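Umzug nach Nedmont, Teil irgendwas

So, kurz zwischen zwei Kartons. Internet geht seit gestern abend, Herd noch nicht. Der Techniker von Gastora war da, hat den Anschluss angeguckt, Kopf geschüttelt, wieder weg. Neuer Termin irgendwann im August. Bis dahin: Wasserkocher, Toaster, Brot.

Was bisher geschah. Transporter zu klein, klar. Zweimal gefahren, beim zweiten Mal Stau vor der Brücke, abends um zehn immer noch das Bett im Treppenhaus. Brayden hat getragen wie ein Irrer, danke nochmal!! Larasati hat in der Zeit die Küche ausgewischt und beschlossen, dass die Vormieter nie hinter dem Kühlschrank waren. Kann ich bestätigen.

Wohnung selbst: schön. Hell, Balkon zum Hof, 16 Stufen weniger als vorher (meine Knie sagen danke). Dafür knarzt der Flur, und zwar überall. Nachts aufs Klo gehen = das halbe Haus weiß bescheid. Die Nachbarin unter mir hat schon freundlich gefragt, ob ich Schicht arbeite.

Größtes Problem ist der Schrank. Der alte ist beim Abbauen auseinandergefallen, Rückwand durch, zwei Scharniere ausgerissen. Neuer bestellt bei Marchand, Lieferzeit 6 Wochen. Sechs! Also leben die Klamotten solange in Kartons, auf Stühlen, auf dem Boden. Hab beim Einpacken auch noch alles falsch beschriftet, in "Bad" waren Winterjacken, in "Winter" die Töpfe.
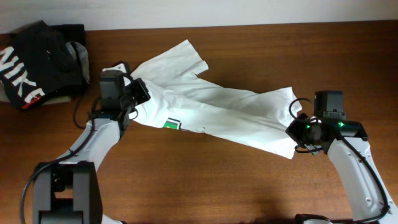 Deshalb jetzt die große Aussortierung, Kleidung zuerst. Regel von Larasati: was seit zwei Jahren nicht an war, fliegt. Klingt leicht, ist es nich. Bei den dunklen Sachen geht es noch, die liegen gefaltet auf einem Stapel und geben Ruhe. Aber so ein zerknittertes weißes Teil, lang über die Tischplatte gezogen, und man steht davor und überlegt, ob sich Bügeln überhaupt lohnt. Bügeleisen ist eh noch in irgendeinem Karton. Vermutlich "Bücher".

Den Rest bringe ich zu Drimatau, der Laden unten an der Ecke nimmt gebrauchte Sachen, aber nur vormittags und nur gewaschen. Waschmaschine wird am Nachmittag angeschlossen, wenn Brayden den Adapter findet. Muss los, es klingelt.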